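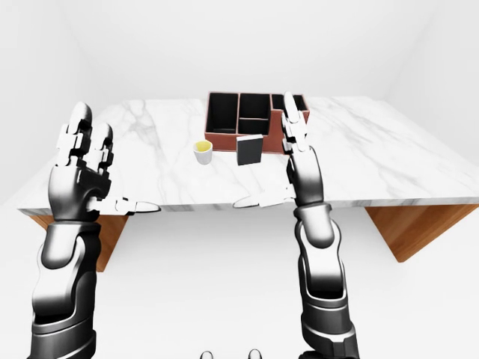

How do you get through a pile of email when you can't focus on anything for more than a few minutes?

Sort it first and answer it later, in two separate sittings. Sorting takes very little brain, so you can do it on a bad afternoon, and the answering goes much faster once the junk is out of the way.

I worked this out after a week away in March, when I came back to 318 unread messages and did what I always do, which was open the top one, start a reply, get stuck, open the next one, get stuck again, and go make toast. Two hours later I'd sent exactly one email (it said "Thanks!"). So I tried it differently, and I've done it this way ever since.

What you need

Your inbox, a timer, and 4 folders. I use Flellora for mail, but any program that lets you make folders or labels is fine. Mine are called Today, This Week, Waiting and Read Sometime. Please don't make more than that! I once had a folder for every client and every project and I spent more time filing than working.

Step 1: Set the timer for 25 minutes

The kitchen kind is great. If you use your phone, flip it face down after you hit start, or you'll be looking at the weather before you know it.

Step 2: Sort from the oldest up

Go to the bottom of the inbox and work toward the top. Open a message only if the subject line doesn't tell you enough. Then move it to a folder, archive it or delete it. No replies yet, not even the tiny ones. I know it's tempting to knock out a quick "sounds good," but the quick ones are how I end up lost in a thread from the Brarnora project with three attachments open.

Step 3: Clear the newsletters in one go

Search for the word "unsubscribe" and look at what comes up. The first time I did this, 278 of my messages were newsletters and store coupons. I kept two. The rest I selected all at once and deleted, and I unsubscribed from the worst offenders while I was there. 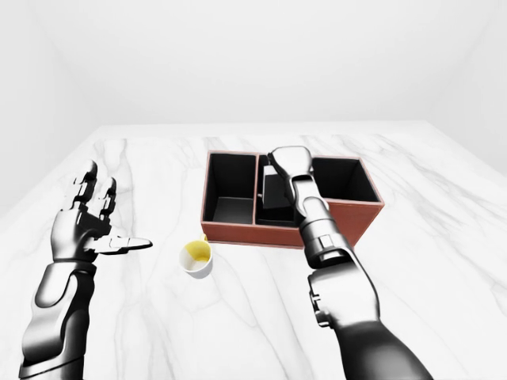
Once the newsletters are gone, keep sorting until the timer rings, and then stop, even if you're not at the top yet. Get up, refill your water, walk to the mailbox. You can run another round later if you feel up to it.

Step 4: Answer only what's in Today

This is the part that needs your good hours, so save it for them. For me that's right after breakfast. I start with the message I least want to answer (usually something about invoices from Hartono, sigh) and try to keep every reply under five lines. If a reply needs a lot of thinking, I put it on my calendar as a task and send a short note saying when they'll hear from me.

Step 5: Look at Waiting before you quit

Take a quick pass through it and nudge anyone who's gone quiet. One sentence does it: "Just checking whether you had a chance to look at this."

A few things I still get wrong

Read Sometime fills up. I empty it whenever it starts to bug me, and so far I haven't missed a thing in there. I also still peek at my inbox during lunch. Turning off the little number on the app icon helped with that, and so did moving the icon off my home screen. If your office uses Trarkulard for chat, mute it during your sorting time too, or you'll just swap one pile for another.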